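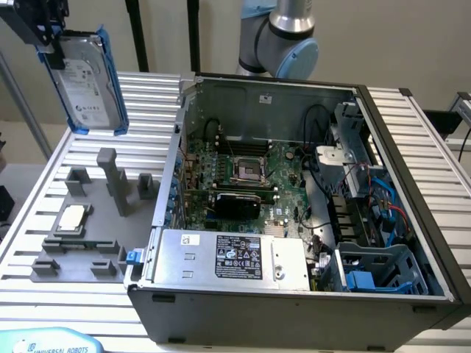
Keeping Old Desktops Going: Handout 6
Replacing parts in an office tower
Course notes, Claltbridge evening program. Instructor: Maysoun Qudah

What this session covers

Last time we went through the usual advice for a slow or dead desktop. Most of it amounts to "swap the part and see." I have doubts about that, and tonight is mostly about why. Swapping works often enough to keep its good name, but it also ruins sound parts and teaches you very little about the fault.

Before you open anything

Shut down, switch off at the wall, pull the cord, press the power button once. Lay the tower on its side with the open side up. People will tell you a wrist strap is essential, and other people will tell you they have never worn one in their lives. Neither group keeps records. Wear the strap, it costs very little.

The processor

With the processor out, look at the socket before anything else. Use a flashlight and look from two directions. A bent contact is easy to miss from straight above.

Lift the lever all the way before the chip goes in. Match the corner mark and the notches, and lower it straight down. It should drop into place under its own weight. If you feel you need to push, stop. The lever takes some force on the way down, the chip takes none.

Put the loose processor in a holder or tray with a proper recess. A bare bench is a poor place for it, and a shirt pocket is worse (Dexter Cabrera has the story from the September group).

Thermal paste: there are long arguments about dots, lines and crosses. Helge Magnusson tried all three on the same machine for us and could not tell the results apart. One machine proves nothing either way, but I would not lose sleep over the pattern.

The hard drive

A 3.5-inch drive in a plastic caddy is the easiest job in the case, so it gets the least care. Hold it by the sides of the caddy. Slide it in level, then connect data and power.

Do not trust a drive because it spins up. A 500 GB drive with 113 reallocated sectors will spin up nicely and may even boot. Read the drive's own report first, and then treat that report with caution too — drives do fail with a clean one.

The power supply

Read the label for the rating on each rail. The big number on the box is a total, and two units sold at the same wattage can split it differently. Never open the supply itself.

For next time

Read pages 128 to 131 of the course binder. Write half a page on one repair you believed in and how you could have checked it.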